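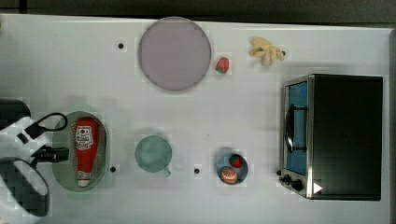 Der Tisch ist keine Abstellkammer

Seit November lese ich überall dieselbe Empfehlung: Die Geräte gehören auf die Arbeitsfläche, sonst benutzt man sie nicht. Der Minibackofen griffbereit, das Geschirr offen, am besten gleich auf dem Tisch, an dem auch gegessen wird. Zorkent, ein Einrichtungsdienst, der im Herbst seine Winterbroschüre in unsere Briefkästen gesteckt hat, nennt das »die sichtbare Küche«. Ich habe die Broschüre zweimal gelesen und bin beim zweiten Mal misstrauischer geworden als beim ersten.

Die Behauptung klingt ja vernünftig. Was im Schrank steht, vergisst man. Wer den Toaster jedes Mal aus dem Unterschrank wuchten muss, isst irgendwann sein Brot ungetoastet. Gut. Nur folgt daraus noch lange nicht, dass der Minibackofen auf einen weißen Tisch gehört, neben eine blaue Schale, einen grünen Becher und einen großen Teller in blassem Mauve. Ein Ofen mit schwarzer Oberseite und Edelstahlrahmen beansprucht auf so einer Platte die ganze Seite, an der er steht. Der Rest darf sich den übrigen Platz teilen.

Man müsste einmal fragen, was mit »benutzen« gemeint ist. Meine Schwägerin hat ihren kleinen Ofen seit zwei Jahren auf dem Esstisch stehen und backt darin Brötchen auf, sonntags. An den anderen Tagen ist er eine Ablage für Post. Das ist auch eine Nutzung, sicher, aber dafür hätte ein Brettchen gereicht. Und jedes Mal, wenn Besuch kommt, wird er doch wieder weggetragen, samt Kabel und Krümeln, und zwar ins Schlafzimmer, weil sein alter Platz im Schrank inzwischen mit etwas anderem belegt ist. Mit einem Waffeleisen, glaube ich.

Die Sache mit dem Weiß

Weiß sind sie fast alle, die Tische in solchen Vorschlägen. Matt, glatt, ohne Maserung. Darauf sieht jede Farbe nach Absicht aus. Ein mauvefarbener Teller mit etwas dunklerem Rand, den man auf einem Kiefernholztisch glatt übersehen würde, bekommt auf einmal etwas Feierliches. Ich gebe zu, dass mir das gefällt. Ich traue ihm bloß nicht. Wer einmal an einem weißen Tisch Rote Bete geschnitten hat, weiß, wie lange die Feierlichkeit hält.

Dazu kommen die Löcher. Kleine schwarze Löcher in der Tischplatte, mal links oben, mal mitten zwischen Becher und Schale. Wozu auch immer sie gebohrt wurden, sie sind für Krümel wie geschaffen. Bei unserem alten Tisch, einem Modell namens Natulik, gab es ein einziges davon, für das Kabel der Lampe, und die Lampe ging nach dem ersten Winter kaputt. Das Loch blieb. Ich habe es mit Zahnstocher, Staubsauger und zuletzt mit einem Pfropfen Knete behandelt. Die Knete wurde grau und bekam Risse. In keiner Broschüre habe ich je einen Satz dazu gefunden, wie man eine gelochte Platte sauber hält.

Obst, das nie reif wird

Am meisten ärgert mich das Spielzeugobst. Eine rote Erdbeere mit grünem Blattschopf, die am Tellerrand liegt, eine Staude blassgelber Bananen mit bräunlichen Spitzen. Wo Kinder sind, liegt so etwas herum, und dagegen habe ich nichts, unsere Küche war jahrelang ein Kaufladen mit angeschlossenem Herd. Inzwischen wird es aber auch Leuten ohne Kinder als Dekoration angeraten. Falsches Obst fault nicht, zieht keine Fruchtfliegen an und muss nicht nachgekauft werden. Man kann es allerdings auch nicht essen, und das halte ich bei Obst für einen erheblichen Nachteil.

Surachet Hemmin, mit dem ich über diese Dinge seit Jahren streite, sieht es anders. Er hat im Chaiyaporn, seinem Mittagslokal, eine Schale mit falschen Früchten auf der Theke und schwört, die Gäste bestellten seither öfter Nachtisch. Gezählt hat er es nicht. Als ich nachfragte, sagte er, das spüre man. Ich esse dort gern, aber auf dieses Gespür würde ich keine Küche planen.

Was das kostet, wird übrigens selten dazugesagt. Für das »Tischensemble«, das Zorkent einem Bekannten angeboten hat, sollte er fast 3.000 Euro zahlen, Beratung inbegriffen, Ofen nicht. Das Konkurrenzangebot von Masent lag bei 2.000 und enthielt wenigstens ein Regal. Er hat keins von beiden genommen und stattdessen seinen Oberschrank ausgeräumt. Zum Vorschein kamen acht Tassen, die er für verschollen gehalten hatte. Danach passte der Minibackofen hinein, mit der Front nach vorn, sodass man an die Drehknöpfe kommt und die Glastür aufgeht. Zum Backen holt er ihn heraus und stellt ihn frei hin, das dauert keine Minute.

Ich will niemandem vorschreiben, wo sein Ofen steht. Wer täglich damit kocht und nur diesen einen Tisch hat, soll ihn stehen lassen und die Ratgeber ignorieren, mich eingeschlossen. Aber ich wehre mich gegen die Vorstellung, ein vollgestellter Tisch sei ein Zeichen dafür, dass in einer Wohnung viel gekocht wird. Gekocht wird bei uns meistens dann, wenn Platz ist: für das Brett, für die Schüssel, für den Ellbogen dessen, der daneben sitzt und Zeitung liest. Eine flache blaue Schale stört da nicht. Ein Becher auch nicht. Beim großen Teller kommt es darauf an, ob etwas darauf liegt.

Den nächsten Prospekt hat Zorkent schon angekündigt, diesmal zum Thema Flur. Vermutlich soll dort jetzt das Waffeleisen hin.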